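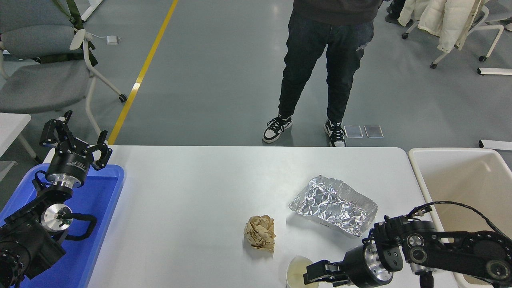 About Lucero

Lucero takes the trash left after other people's lunches and sorts it on plain white tables. Paper cups, foil trays and crumpled paper make up most of a shift. We started in September with 6 tables and a good deal of doubt about the word "recyclable."

The doubt remains. A label on a cup tells you what the maker hopes will happen to it — ask where it goes next. We ask, and we don't always like the answer.

Last year we handled 3,127 bags for 261 offices and cafés. Of those, 1,209 held food waste that should never have been mixed in. We publish that number every year, though some clients wish we wouldn't.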